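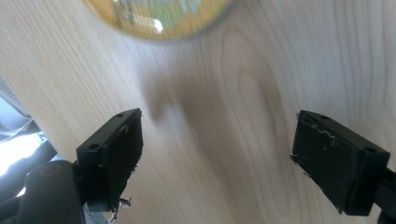

2 min read

Brunow Hardwax Oil, Natural: review after one winter

I bought a can of the Brunow hardwax oil to redo the table in our kitchen. The old finish was a water-based varnish that had gone cloudy where people put their plates, and I was tired of sanding and patching it every spring. The table seats six and gets used for everything, including homework and fixing bikes.

The can cost $49 at the Storkow store. It's the small size. The label says two thin coats, and I got two coats on the top and one on the underside with a little left over, which I've kept in a jar for touch-ups.

Prep took longer than the oiling. I stripped the varnish with a scraper, then sanded up to 120 grit and stopped there. Brunow says not to go finer or the oil won't soak in well. I tried 180 on a scrap board to see, and they're right. The finer board came out patchy and stayed tacky until the next evening.

Putting it on is easy. Stir the can well, the thick stuff sinks to the bottom. I used a white pad and worked a small area at a time, then wiped off the extra with an old T-shirt. Lay your rags out flat outside to dry, since oily rags in a pile can catch fire. The smell is fairly strong the first night and mostly gone by the third day. I did this in December with the windows open, and I would pick a warmer month next time.

The color is the best part. Natural has a bit of white in it, so pale wood stays pale. I also own the Qiu clear oil, which I used on a shelf, and that one turned the wood noticeably more orange.

As for wear, water beads up fine if you wipe it within the hour. Red wine left overnight made a faint ring. Coffee hasn't marked it at all. A hot pan did leave a dull spot, and I fixed that with a light sanding and a dab of oil from the jar. You can't see the repair unless you get down low and look across the top - with varnish I would have had to redo the whole thing.

What I don't like: the lid. It dents as soon as you pry it open and never seals right again. The instructions are also printed in tiny gray type on the back. Prurnis sells a similar oil in a screw-top bottle, but only in a satin finish that is shinier than I wanted.

I'd buy it again for a table or a desk. For a bathroom counter I would still use varnish.

4 out of 5. One point off for the lid.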